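Collecting Demonstrations for a Shelf Restocking Policy
Project report, second semester
Rocío Nina, Hernán Agudelo, Macario Villaseñor
Supervisor: Milagros Arboleda

1. Background

Our project asks how many human-guided examples a two-armed robot needs before it can move packaged goods between a table and a store shelf on its own. Most of the semester went into gathering those examples, so most of this report is about that. The training results are in section 5 and they are short.

Head camera, head camera and wrist camera, in that order:
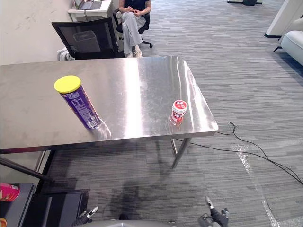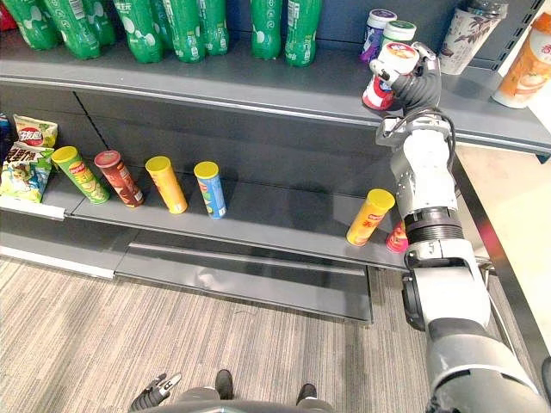
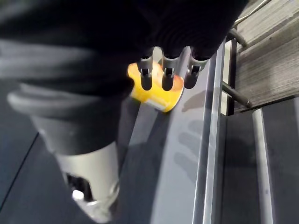 An example, which we call an episode, is one complete attempt at one instruction. The instruction is a single sentence such as "put the can on the upper shelf." One of us operates the arms remotely while a second person reads out the instruction, watches the arms and keeps a hand near the stop button. We store the camera video, the joint positions of both arms, the finger commands and the sentence. The recording software is a set of scripts we named Zonance. The labeling page, which Macario wrote, is called Puralex.

2. Procedure

We started with a written protocol of two pages and changed it several times. The version we ended up with goes like this.

The reader picks an object and a target from a shuffled list. The operator brings both arms to the rest pose and recording starts. The operator has 100 seconds. If the time runs out, the episode is saved and marked as a timeout. If the object falls, the episode is also saved, and the operator may try to recover only when the object is still within reach. After each episode the reader gives it one of four marks: clean, recovered, timeout or discard.

Discard was meant for software faults. During the first sessions we also used it for grasps we found ugly, and Flor Llanos, who reviewed our data halfway through, asked us to stop. Her point was that we were deleting exactly the kind of situation the policy would get into by itself. We could not get those episodes back.

The start positions were a weak spot too. Without noticing, Hernán and I both placed objects where they were easy to pick up. From May on the start position came from the shuffled list as well, which made the work slower and a good deal more boring, but the data improved.

3. What we collected

We recorded 1326 episodes. Of these, 400 were set aside for testing and never used in training. The split was made by session, so that two nearly identical episodes from the same hour could not end up on both sides.

All three of us operated. Our styles differ enough that you can tell them apart in the joint data. Hernán moves quickly and then waits before closing the fingers. I go slower and close while the arm is still moving. Macario corrects the wrist a lot near the end. We kept the operator's name in each record and did not try to make everyone work the same way.

4. Problems

Time offset. The wrist video lagged behind the joint readings by a varying amount. We first tried to fix this with a constant shift, which did not work. The final version of Zonance stamps every video image when it arrives and matches it to the nearest joint reading afterward. The older sessions were matched by hand in Puralex – a very dull job.

Hidden objects. Once the fingers close, they can cover much of the object in the wrist view. Labelers disagreed on the moment of contact in those episodes. We now mark contact from the finger commands and use the video only as a check.

Operator fatigue. Timeouts became more common late in long sessions. We moved to short turns and swapped roles after each one.

Instruction wording. "Put back" and "put on" were used for the same motion by different readers. We rewrote all the sentences from a fixed list before training.

5. Training

We trained the same model twice, once on clean episodes only and once on clean and recovered episodes together. The second model was better at carrying on after a bad first grasp, and we saw no loss on the easy cases. Both models still had trouble with objects standing close to a neighbor. We think there are too few of those episodes in the set, and the next group should record them first.

6. Handover

The data, the scripts and the last version of the protocol are on the lab drive in the folder "Quintero." The discard folder is kept there as well. Please read the notes on the time offset before using any session recorded before May.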